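The Translation Problem in Long Novels: A Study of Sentence Length in Three Versions of Kostix

Project report, second-year module in Literary Translation
Tharun Shetty

1. Scope

The report compares three English translations of the novel Kostix, published by the Makris, Tremia and Plaltow presses. It looks at how each translator treats the very long sentences of the opening part. Questions of style in the wider sense are left out, except where they affect punctuation. 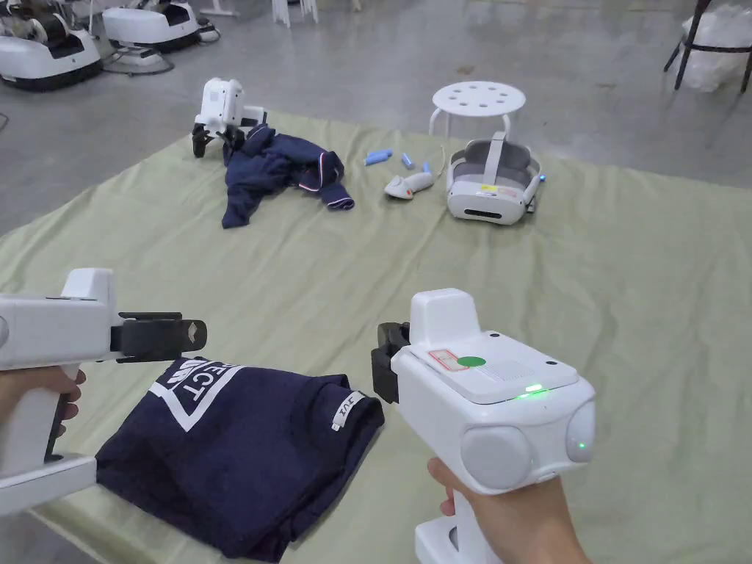
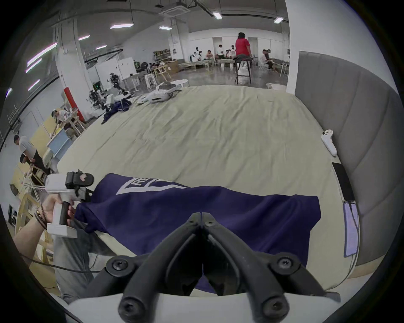
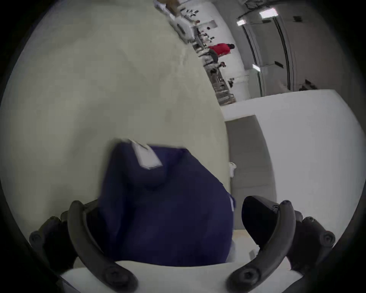
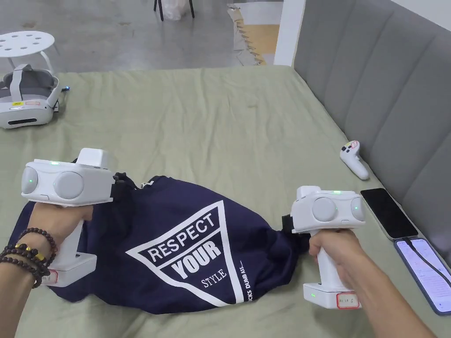 A navy T-shirt and white hand-held grippers, March.

2. Material

The sample was the first 300 sentences of the original, matched by hand to each English text. Chapter headings and the two verse epigraphs were excluded. Where a translator had split a sentence, all the resulting parts were entered against the original one. Dialogue was kept in, although it lowers the average length in every version.

3. Method

A sentence was taken to end at a full stop, question mark or exclamation mark. Semi-colons were recorded separately - the Makris text uses them heavily, and treating them as sentence endings would have hidden the main difference between it and the others. The longest sentence in the original runs to up to 1,000 words, depending on how hyphenated forms are treated.

4. Results

The Makris version keeps nearly all the original sentence boundaries. The Tremia version breaks most of the long sentences into 2 or 3 parts, usually at a relative clause. Plaltow lies between them but is uneven: the bedroom passage is left whole, while the garden passage is divided throughout.

Splitting has a cost in the garden passage. The narrator's correction of his own memory comes at the end of the sentence in the original, and in Tremia it stands alone and reads as a new event.

5. Limits

The matching was done by one reader and was not checked by a second. The Plaltow text was only available in a revised printing, so some of its breaks may be the work of a later editor. The closing part of the novel, where the sentences are shorter, was not examined.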